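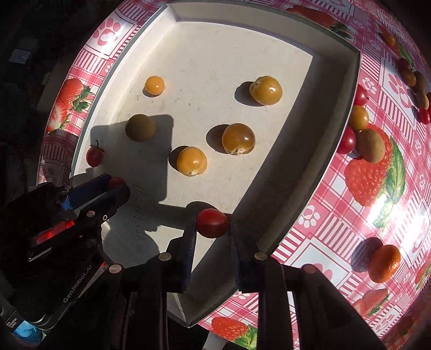
Kastgate Hand-Held Gripper Set
Product code KG-2
Supplied by Clarkwood Equipment

Overview

The Kastgate set is a pair of hand-operated grippers for organizations that record manual handling tasks before committing to a robot arm. The operator carries out the work directly and the recordings are used later to train or evaluate an automated cell. The set is intended for small, rounded and easily marked goods such as cherry tomatoes, berries and kumquats, and is offered to packing houses, agricultural colleges and food laboratories.

Price and ordering

Single unit: $849
Full set (two grippers, carrying case, charging dock): $2,049
Replacement finger pair: on request

Prices exclude sales tax and shipping. Orders are accepted by purchase order or institutional card. Quotations remain valid through the end of the month following issue. Customers who begin with a single unit may add a second later, but the set price applies only when both units are ordered together.

Fingers and grip

Each gripper closes two elongated fingers with ribbed inner faces. Small fruit should be taken between the fingertips and lifted straight up. Fruit with a stem or sepals attached may be handled in the same way, provided the stem is turned away from the fingers. Fingers are wear parts and should be inspected at the start of each shift.

Planning a work area

A shallow tray with raised walls is recommended, as round fruit will roll on a flat surface. A pale tray floor gives good contrast with most produce. Direct sunlight produces hard shadows, including that of the gripper itself, and purchasers should decide in advance whether such conditions belong in their recordings. Many will wish to include both sunlit and shaded sessions - a cell installed near a loading door will meet both.

Gloves may be worn during operation. Patterned table coverings are acceptable and can be useful where the finished cell will not have a plain background.

Budgeting

The purchase price is seldom the largest cost. Departments should allow for operator hours, produce, data storage and one spare finger pair per unit. Clarkwood recommends a trial period of 5 weeks before any request for arm-mounted equipment is submitted. The Kellari storage plan is available separately and is billed annually.

Delivery and support

Standard delivery is 7 business days from confirmation of order. Installation is not required. Remote setup assistance is provided by the Sebastian service office between 8 a.m. and 4 p.m. Returns must be authorized in writing - units sent back without a return number will be refused.

Related items
Kastgate carrying case
Kastgate charging dock
Kellari storage plan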